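Setting the Tool Offset and Grip Height on the Radden Bench Cell

Written by Agnes Ogilvie. Checked against the cell by Tsung-han Wu, Fri 30 August.

This page covers the tool center point (TCP), the payload entry and the grip height for the Radden bench cell. Do the full procedure after any gripper change, after a finger change, and after any contact that trips a protective stop. For a routine check, steps 4 and 6 are enough.

The cell file and the simulation file use the same tool table. Change both or the offline programs will not match the bench.

Before you start

You need a hex key set, a torque driver, the steel reference pin, a feeler gauge set and the pendant. Remove all parts from the table. Put the cell in manual mode at reduced speed and keep the enabling switch in hand for every move in this procedure.

Load the program Ellow_Base from the pendant. It holds the home position and the pin approach, and nothing else. Do not run a production program until step 7 is signed off.

1. Check the mounting

Jog the arm to home. Power down the tool output from the I/O page. Check that the gripper sits flat against the flange with no gap on any side. A gap that takes the thinnest feeler blade means dirt on the mating face. Take the gripper off, wipe both faces with a dry lint-free cloth and refit.

Tighten the screws in a cross pattern, in two passes, to the value on the cell sheet. Route the tool cable with enough slack for a full wrist turn in both directions.

2. Enter the payload

Open Installation, then Tool. Enter the gripper mass with fingers fitted. The mass in the default file is for the old Hutance gripper and is too low. For the current gripper enter 1,000 g. Enter the center of mass from the cell sheet, with Z measured from the flange face.

Save, then release the arm into freedrive. The arm should hold its position. If it sinks or climbs, the mass is wrong or the mounting angle in the base settings is wrong. Correct it before going on.

3. Teach the TCP

Fix the reference pin in the threaded hole in the table. Close the fingers fully. Bring the point midway between the fingertips to the tip of the pin and store the first position. Repeat from three other directions, turning the wrist well away from the previous pose each time. Poses that are close together give a poor result even when the software accepts them.

The calculated Z offset for the standard fingers should be close to the value on the cell sheet. If X or Y comes out larger than the sheet allows, delete the positions and teach them again.

4. Verify the TCP

With the fingertips at the pin, rotate the tool about its own Z axis, then about X and Y. The fingertips should stay at the pin. Visible drift in Z rotation points to an X or Y error. Drift in the other two rotations points to a Z error. Remove the pin when done.

5. Set the grip height

Set the part and the bowl at their marked stations. Point the tool straight down and approach the part along tool Z. Stop with the fingertips clear of the tabletop, then close at low force. Raise the part by the smallest jog step and check the clearance under it before saving the waypoint.
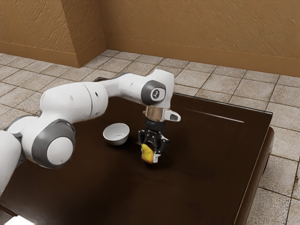 Does the TCP have to be taught again if only the fingertip pads are replaced?

Run step 4 first. Pads of the same part number normally leave the offset within tolerance, and the old TCP can stay. If the fingertips drift off the pin, repeat step 3 in full.

Save the waypoint as Grip_Low. Add the approach point directly over it, using a relative move in tool Z so that both points shift together if the grip height is edited later. The release point over the bowl is set the same way and saved as Drop_1.

Grip force for soft or irregular parts starts at the lowest setting. Raise it one step at a time until the part does not turn in the fingers during a slow wrist rotation. Write the final setting in the log.

6. Run the slow cycle

Run 22 cycles at reduced speed with the guard closed. Watch the first few from the pendant position. Stop and return to step 5 if the fingers touch the table, if the part is gripped off center, or if the arm reports a force limit on the way down.

A force limit on the way up is usually a payload error. Go back to step 2.

7. Update the files and sign off

Export the tool table from the controller and load it into the simulation. Open the Lo station in the simulator, step to Grip_Low and compare the tool pose with the pendant reading. The two should agree to the last digit shown. A difference in Z alone normally means the simulator is still using the old finger length.

Record these in the cell log:

Tool mass and center of mass
TCP, all six values
Grip_Low and Drop_1
Grip force setting
Cycle counter reading at sign-off (2,334 at the last full setup)

Fault notes

Fault 287, tool not responding: check the tool connector at the wrist, then the tool voltage on the I/O page. The voltage setting returns to zero when a default installation file is loaded.

Gripper closes but reports no part: the part-detect width is set wider than the part. Reduce it and repeat step 5.

Grip height changes after a restart: the installation file was not saved. Reload the last logged values, save, and repeat steps 4 and 6.

The base bolts are not part of this procedure. They are checked each January under the yearly service sheet.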